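3. Home Installation and Camera Placement

The work reported in this section was carried out in a domestic kitchen using an arm assembled in the same household over one winter. The arm, designated Vanags, was built from printed joints and hobby servos, and its control software, Skivmont, ran on a desktop computer in the adjoining room. Two views were recorded for every attempt: one from a fixed camera at the workspace and one from a small camera mounted at the wrist. 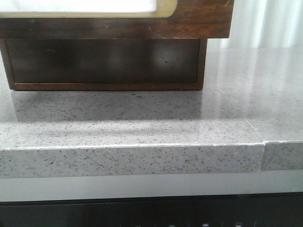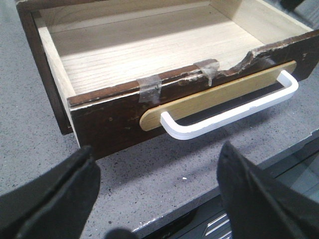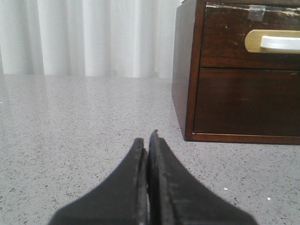 Figure 3. Fixed view of the workspace (first) and two wrist views (second and third).

Drawer handling was selected as the main task because it combines a precise grasp with a long, constrained pull, and because a home builder is likely to have a suitable piece of furniture already. Purpose-made test fixtures offer better repeatability, but they tend to hide the problems that appear with used objects. The drawer in the second view of Figure 3 has a splintered top edge on its front panel, with two strips of clear tape folded over it, and its white bar-shaped pull stands out clearly against the dark wood. We kept this item in the trials without further repair. Contact with the taped edge was scored as a fault, even when the drawer was subsequently moved as intended.

3.1 Lighting

No studio lighting was installed. The polished counter proved to be the main source of error in the early trials. In the fixed view, daylight from the curtain side leaves long pale streaks across the stone, and the base of the cabinet is mirrored in the surface in front of it. The first version of the segmentation step often treated such reflections as part of the object and placed the lower boundary too far forward. Covering the counter with a matte cloth removed the error but allowed the cabinet to slide under load. The cloth was therefore abandoned, and the lower boundary was estimated from the wrist camera alone.

Exposure on both cameras was locked at the start of each session. Automatic exposure had caused the wrist image to darken whenever the arm turned toward the window, and the resulting change was large enough to delay detection of the handle. Sessions were ended when the light had changed so far that the locked setting was no longer usable.

3.2 Gripper and Approach

The fingers were printed in a black filament and fitted to a parallel mechanism adapted from the Brasano design. A matte finish was preferred, as an earlier glossy set produced bright spots in the wrist image. Finger width was set by the clearance behind the handle. Wider fingers gave a firmer grasp but struck the drawer front during approach, and narrower ones bent during the pull.

Each attempt began with the fingers closed and the arm in a resting position over the counter. The arm then moved to a point in front of the handle, opened the fingers, and advanced at reduced speed. Motor current was limited throughout. When the limit was reached, the arm stopped and held its position for 2 seconds before backing away along the path by which it had come.

3.3 Procedure

Trials were grouped into sets of 20. The cabinet was moved by hand between sets so that the controller could not rely on a stored position. The wrist camera was recalibrated with a printed board supplied by Panex, and any set in which calibration failed was repeated in full. Euan Gillies supervised the sessions and operated the stop switch, which was wired directly to the motor supply and did not depend on the software.

Both video streams were stored with the joint readings and the motor current. Frames were matched by time stamp after each session. A short tap of the fingers on the counter was also recorded at the start of every set, giving a visible event by which the two streams could be checked against each other. Where the match was poor, the tap was used to correct the offset, and the correction was noted in the session log.

The settings described above were fixed in April and were not changed for the trials reported in Section 4.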